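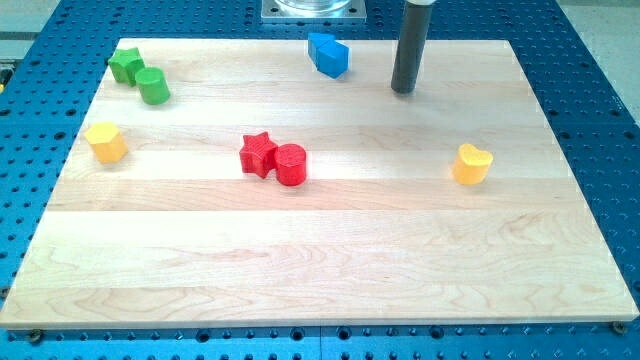 Did it hit the board or only the blocks, Lodhi wanted to know, before I'd even got my coat off. Both. Quick notes then, from the Plokgate open day, January, typed on the train home.

Pushing demo at the Lilwood lab. Colored shape blocks on a maple board, one dark gray rod, arm shoves the pieces where it's told. Went fine all morning. Then the rod came down too low, 3 mm too low they said afterward, and dug in. Arm kept pushing. Bad sound. Somebody hit the stop and we all got moved back to the door.

Cause, as far as I followed: tool got swapped at lunch, new rod longer, old length still in the Pisumen controller. The force limit shoud have caught it but it had been turned up for a heavier job and left there. So 2 mistakes, one on top of the other. Log said 1,262 pushes before that without a fault.

Restart took 18 minutes. They re-measured the rod, dropped the limit, ran it slow with no blocks near. Good of them to do it in front of us. Didnt see the last demo, had a train.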